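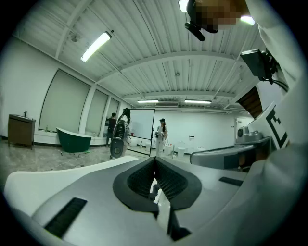
Gripper demos drifting halfway thru a session - what are we doing wrong?

posted by Dresness_club, July, 9:40 pm

Hi all. Student club, second year, first time doing anything with hand held grippers. We collect demos of small household tasks (pick up a bottle, put it back on the sill, that kind of thing) and then train a little policy on them for our end of term project, the one we call Grunov. Goal is 100 clean demos per task.

Problem is the tracking. First batch of the evening is fine. Then somewhere in the second hour the gripper path starts to slide sideways and by the end the replay puts the fingers well off the bottle. We threw out 79 takes last week. 79! Everyone was pretty fed up.

Stuff we tried so far:
- recalibrated before each batch
- new cables on one unit, no change
- lights all on, then half the lights off. Half off was worse
- restarted the laptop between people

Markers are printed on plain paper glued to board. Two operators at a time usually, sometimes three when we're behind. Room is a bathroom set with a tub and pale shades on the windows, not a proper lab. Any ideas before we lose another evening?

12 comments - 3 shares

ung_robotics_lab

Check the marker boards first. Plain paper on board curls once the room warms up, and a curled marker gives you a bad pose that looks almost right. We had the same slide with ours. Reprint on something stiff and matte, measure the printed square with calipers and put THAT number in the config, not the one from the pdf. Printers scale stuff without telling you.

Then do this:
1. Set the gripper down on a fixed spot at the start of every take, same spot, tape outline on the floor or counter
2. Touch it back to the same spot at the end
3. Compare the two poses. If they disagree by more than 8 mm bin the take right there

Takes a few seconds per demo and you find out at take five and not at midnight. Also log who was holding it. One of our people kept swinging her sleeve over the marker and we only saw it once we sorted by operator. Roll up sleeves, keep the loose straps tied back.

Half the lights off being worse makes sense btw. Less light, longer exposure, more blur when you move fast. Leave them all on and slow down a bit.

Helpful: 31

bronder77

had this. it was the cable. try a differnt cable

Helpful: 2

late_shift_mentor

I coach a high school team so take this with that in mind. Agree on the markers, I'd look at the people too. Second hour is when kids get tired and start rushing - the motions get jerky and tracking hates jerky. We cap it at half an hour per person then swap. Our discard pile dropped a lot, though we changed the tape at the same time so I can't swear which one did it.

And three operators in one small room is a lot. They walk in front of each others markers. Try two for one evening and compare.

If you can't reprint before your next session, at least tape the corners flat. And don't delete the 79, keep them in a folder. If the offset is steady within a take you may be able to shift the path back afterwards and save a few.

Helpful: 14

Dresness_club

Calipers say our squares are printed small. Ugh. Reprinting tomorow, will try the tape spot thing too. Cable already swapped, see above.

Recent in Student Robotics
- Bronder kit: gripper fingers slip on wet glass
- How do you name your takes? 325 files and no system
- Borrowing a space for a weekend build, what to ask first
- Head mounted camera fogging up
- Matte or satin paper for markers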